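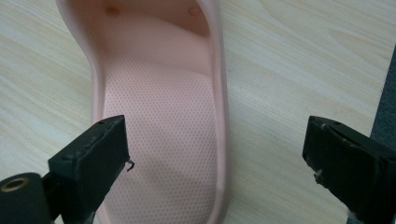
Frequently asked questions about slide sandals
Hunarum house shoes and slides. Last updated Feb 12, 2019

Which size should I order?

Please measure your foot in the evening, when it is a little bigger, and compare with the size table on the product page. Our slides come only in whole sizes. If you are between two sizes, take the larger one. Your heel should have a small space behind it and must not hang over the rim.

My foot is wide. Will the strap be too tight?

The strap of the Aranda model is one piece with the sole and it can not be adjusted. It becomes a little softer in the first days of wearing, but it does not become wider. For wide feet we recommend the Gremer model, which has a closure on the side.

How do I wash them?

Use lukewarm water, a drop of dish soap and a soft brush. The small dimples in the footbed collect dust and skin cream, so brush there in circles and rinse two times. Do not forget the inside of the strap. Many customers clean only the top and then they write us that the smell stays.

Can I put them in the washing machine or the dishwasher?

No. The heat can change the shape, and we can not replace slides which were damaged in this way.

How should I dry them?

Stand them on the side in a place with air. Please keep them away from the radiator, the hair dryer and the strong sun. A pair which was forgotten on a hot balcony can shrink by one size.

The light pink color has gray marks. What can I do?

Pale colors show everything, we are sorry to say. For fresh marks a paste from baking soda and water is usually enough. Leave it 4 minutes, then wipe with a wet cloth. Do not use bleach, it makes the pink yellow. Blue color from new jeans or dark socks often can not be removed completely.

Are they slippery on a wet floor?

The sole has a pattern for grip, but every slide can slip on wet tiles with soap. Walk slowly, and dry your feet before you put them on.

Can I wear them with socks?

Yes, with thin ones. With thick winter socks the strap sits too high on the foot.

How do I store them for the winter?

Wash them, let them dry completely, and lay them flat next to each other. Do not put heavy shoes on top, the strap will stay pressed down. A cotton bag is better than a plastic one.

Can I send them back?

You have 147 days from the delivery, if the slides were tried only indoors. Please use the form in your account and write the order number on the package. Returns go to our warehouse in Durer.

Do you sell one single slide, if I lost the other?

Unfortunately not. We pack only pairs.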